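Saving Water at Home: Tips for the Kitchen, Laundry and Workshop 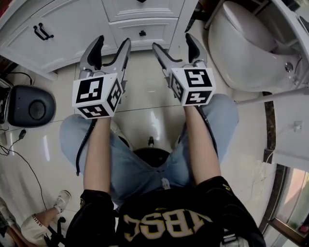 Photo: Joar Viklund

156 shares
6 comments

Most of the water a household wastes goes in small amounts at the same few places. The tips below were collected from readers over the winter and tried out in our own kitchen and garage. None of them calls for a plumber.

Start with the meter. Read it last thing at night, use no water until morning, and read it again. If the number has moved, something is leaking. Toilets are the usual culprit. Put a few drops of food coloring in the tank and leave it for half an hour without flushing. Color in the bowl means the flapper is worn, and a new one costs very little. Take the old one to the store with you, as the sizes vary more than the packages suggest.

In the kitchen

Keep a pitcher of water in the refrigerator so you don't run the faucet waiting for it to get cold. If the hot water takes a long time to reach the sink, put a bowl under the faucet while you wait and use what you catch to rinse vegetables or fill the kettle.

Wash salad greens in a basin. Scrub potatoes in the same water afterward, then carry it out to the flower beds. Water from boiling pasta can go on the garden too once it has cooled, provided you didn't salt it.

Scrape plates into the compost or trash and load them without rinsing. A dishwasher made in the last several years will handle the rest, but clean the filter every 2 weeks. Baked-on cheese comes off if the dish soaks in an inch of hot water with a spoonful of baking soda — leave it for the length of dinner.

Thaw frozen meat in the refrigerator overnight. Holding it under a running faucet uses gallons and doesn't save much time over a bowl of cold water that you change every 30 minutes.

Laundry

Wait for a full load, but leave enough room to put your hand in on top of the clothes. Jeans and sweaters can be worn several times between washes if they are hung up to air overnight. Treat a stain by itself at the sink and the rest of the garment can often wait.

Gudrun Aasen wrote in to say that she keeps the water from hand-washing wool and uses it to mop the entry floor. We tried it and it works well on tile. Go easy on wood.

Workshop and garage

Clean latex paint brushes in jars, with no running water at all. Wipe the brush on newspaper, work it around in the first jar, then go on to the second and the third. Put the lids on and let the paint settle for a day or two. The clear water on top can be used again for the next brushes.

Fit a shutoff nozzle to the garden hose. When you wash muddy boots or tools, knock off the dry dirt with a stiff brush first and finish with a bucket.

Replace hose washers every spring. They harden over the winter and drip at the spigot all summer.

Rain barrels

A downspout on an ordinary house roof can deliver 600 gallons from an inch of rain if the roof section feeding it is big enough, so even a good-sized barrel will overflow. Set it on level blocks, high enough to get a watering can under the tap, and run the overflow away from the foundation. Cover the top with fine screen against mosquitoes. Drain the barrel before the first hard frost — in Cumdale, where Maeve Mulligan gardens, that means the end of September.

Don't drink the water or use it to wash anything you plan to eat raw.

Page last updated April 2020

Share this page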